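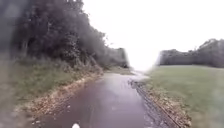
Pirham path to stay open this summer after all

Good news if you walk, run or push a buggy along the old path out of Pirham – it won't be closing in July. I got the call on Friday just as I was putting the kettle on, and I'll admit I did a little dance in the kitchen.

For anyone who missed the fuss, Selutel wanted to dig up one side of the path to lay its new broadband cable, which would have meant fencing off the whole lot for 4 weeks in the middle of the school holidays. The way round is along the main road, with no pavement for most of it and lorries coming past your elbow. I've done it once with the dog and I won't be doing it again!

The firm has now agreed to run the cable down the far side of the road instead. It costs them a bit more and adds 64 metres to the route, but it keeps the diggers well away from the tree roots, and that was what most people who wrote in were worried about. There were 203 letters and emails in the end (two of them were mine, I got carried away).

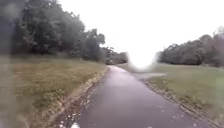 I rang Siiri Jankauskaitė, who started the petition back when we all thought it was a lost cause. She'd hoped for a hundred names and ended up with over 500, a fair few of them collected outside the Jõgi bakery on cold mornings when people only wanted their bread. "I kept telling people it was just a signature, it wouldn't take a minute, and then they'd stand there for twenty telling me about their knees," she said. She's very happy, and very tired, and would like her clipboard back from whoever borrowed it.

It isn't all settled. Selutel still has to put a junction box somewhere near the Pirham end, and the drawing I've seen has it right beside the bench, where it would be a real pain for anyone with a wheelchair or a double buggy. The parish council says it has asked for it to be moved a few metres along. I've asked when we'll hear back and was told "in due course", so make of that what you will.

Work on the road side is due to start once the schools have gone back, with temporary traffic lights between half past nine and three. If you drive that way to work you should miss the worst of it. Buses will run as normal, though the stop by the bakery may move across the road for a few days, and there'll be a notice up in the shelter before it does.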